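January 15, 2025
Komer nav sim, student team notebook

Rebuilt the plaza map this morning, loads fine now. Old one had the spawn point under the ground plane, so the robot fell forever. Spawn height fixed, checked it twice.

Seed 2133 for everything today. Seed 1759 still crashes on reset, leave it alone untill the planner branch is merged.

Task for the Levham round: start on the open pavement, drive to the hydrant by the low gray wall, stop, come back. No map given, camera only. Goal is tiny from the start pose so the detector has very few pixels to work with.
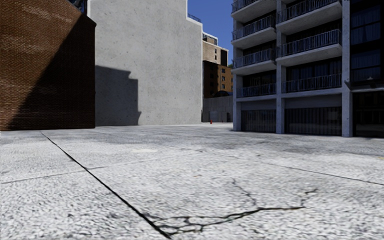
Plaza map, view toward the goal. Hydrant is the small red thing at the far wall.

Ran 100 episodes with the Prulel planner, default settings. 62 reached the goal. Most of the fails are the same thing: planner treats the dark crack and the long diagonal joint as edges and wont cross. Sits there replanning until timeout. Need to either retrain the ground segmentation or raise the obstacle threshold. Tried the threshold quickly, better on the joint, still bad on the crack.

Shadow band in front of the apartment block also gets marked as blocked sometimes. Not every run. Check if it depends on heading.

To do
- log start heading with each episode
- crop + upscale before the hydrant detector
- copy teh config to the Lebrun machine before anyone retrains
- ask if the judges will move the sun angle between rounds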